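Pose jumps at the start of every recording, what am I missing?

kusow_fan
Posted Feb 17, 2024
Hi all! I'm writing the tracking side for our hand-held grippers at Skandley (camera on the gripper, marker cube for the world origin, 60 Hz pose output). The first few seconds of each recording are junk. The pose hops by 9 cm or so, then settles and behaves like a saint. I've already redone the fisheye calibration twice, so please don't say calibration :)

tagalong
I'm going to say calibration. How far out toward the rim are your detections? If your distortion model only fits the middle, you'll get exactly this.

kusow_fan
Ha, fair. Two views from the space we record in:
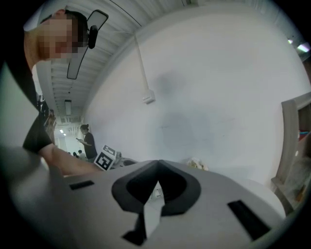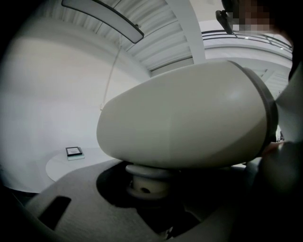 The hops happen with the cube well inside the good area too, which is why I stopped blaming the lens. I dumped over 4000 corner detections and the reprojection error looks fine.

mossy_loop
Then I'd look at your features. Plain white walls and a slatted ceiling are murder for visual odometry. Every slat matches its neighbor, so the tracker slides over by one and is perfectly happy about it. We had that in Ghumman's planner repo back in September and ended up masking the ceiling completely.

tagalong
Don't mask the ceiling, it's half your parallax! Raise the match ratio and throw out repeated matches first.

mossy_loop
Disagree, we tried that and lost more good points than bad ones. Also, mask out people. Anybody leaning in close gives you a big dark blob that moves by itself.

kusow_fan
Ok so I ran it both ways through the Arura replay tool. Ceiling masked: 6 recordings out of 9 start clean. Ratio test only: 4. Haven't tried the people mask yet, that's tonight. Still want to know why it settles later though?

tagalong
Your IMU bias is probably converging by then. Log it and post the plot, I'm not giving up on calibration yet.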